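Search this site
Enter keywords
Go

Week 7 – Fog, and why valleys get so much of it
Notes for the 09/03/2011 class

Okay, last time I ran out of minutes right when we got to the good part, so let me back up a little. We had a clear evening, light wind, and damp ground left over from rain the day before. The ground loses heat to the sky all night, the air touching it cools, and once that air gets down to its dew point you start getting droplets. That's radiation fog, and it's the kind most of you will scrape off your windshield in January. 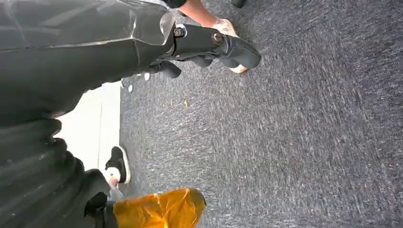 Now, the wind part trips people up every year. Dead calm sounds perfect, but with no mixing at all you mostly get dew, or a very shallow layer you could see over from a porch. A light stir of 5 knots or so deepens the cold layer nicely. Get up to 13 knots and you usually drag drier air down and the whole thing falls apart (usually! I've been burned on this).

Cold air is heavy and it drains downhill. Borstead sits at the bottom of the bowl and Rowlands is up on the shoulder, so on a clear night Borstead can be socked in while Rowlands is looking at stars. Please go look at the contour map before you do the homework. It'll save you a lot of grief.

Ivars Raudsepp asked after class why the river at Temura fogs up on mornings when the fields next to it are clear. Great question! Different process – cold air sliding over warmer water, which evaporates into it and condenses right away. We call that steam fog, and I'll do the mixing diagram for it next week.
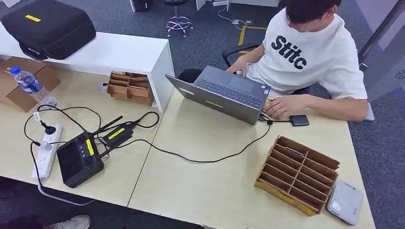 Burn-off is mostly from the edges in and from the ground up. Sunlight gets through the thin parts first, warms the soil, and the fog lifts into low stratus before it breaks. A deep layer in winter can easily last past lunch, and more than 60 percent of you said 9 a.m. on the quiz, so we need to talk about sun angle again.

Homework: take the Stutiddale evening sounding, mark the dew point at the surface, and tell me when you'd expect fog to form. Show your cooling rate. Bring the skew-T sheets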